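Mellberg Textured Finger Pads for Two-Finger Grippers
Set of two, black

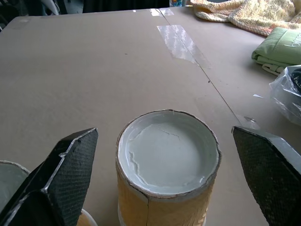

Words: Manikandan Nair | Product notes | 2022-05-20

Worn containers with paper-like walls like this one, with a wrinkled side and a peeling disc under the rim, are where a force rating stops telling you much. The Mellberg pads have a crosshatch face and a pale raised edge. Mellberg's sheet says 79 N maximum grip. Fine, but measured on what? A steel block, I'd guess – the sheet doesn't say.

We stock them anyway. Our house rules for using them:

Start at the lowest force your controller allows.
Open wide before you approach.
Tape down board seams in the work area.
Inspect the pads every 250 cycles and replace at 800, whatever the brochure promises.

"Meets good practice" on the old label meant nothing we could trace, so we dropped it from this page in December. Ask for the test report. If your supplier can't send one, treat the claim as advertising.

Part no. 848
Fits: Orus and Lacson two-finger mounts
Does not fit: Kistum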